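Section 3: Moving an older computer to a new desk

Before you begin, make yourself a cup of tea and put it somewhere well away from the computer. This part of the Miten guide is for anyone shifting a desktop from one room to another, and it really isn't a job to hurry.

1. Copy anything precious to a separate drive. Family photographs first, please!

2. Shut the computer down from its menu and wait for the fans to go quiet, then switch off at the wall.

3. Label each cable before pulling it out. A scrap of masking tape and a biro will do nicely, though Ingvar Ketilsson, who wrote the first version of these pages, swears by coloured wool.

4. Carry the tower upright with both arms, hugging it to you like a sleepy toddler. Screens go separately, wrapped in a blanket.

Caution: never lift the tower by its front cover. On many older machines it is only clipped on, and it will come away in your hands.

5. At the new desk, leave a good hand's width behind the case so that warm air can get out. If you have the Skident under-desk shelf, use the lower position and tighten both side bolts.

6. Plug everything back in, mains lead last, and switch on.

Note: if the computer has come in from a cold car or garage (we get a lot of letters about this every December), let it stand for a few hours before you give it any power.

If the screen stays blank, check the video cable at both ends before you worry about anything inside the case.

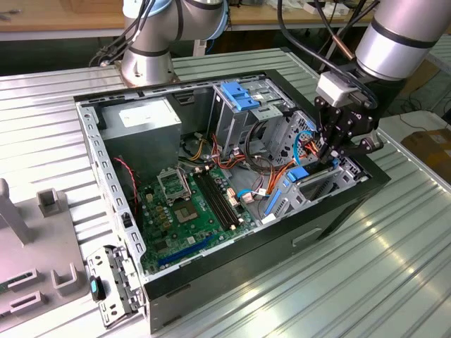
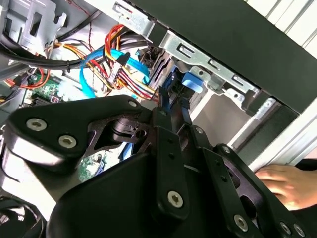 Both show a desktop computer with its case open.

Can I lay the tower flat in the car?
Lay it on its side on a folded blanket, with nothing on top of it, and take the bumps gently.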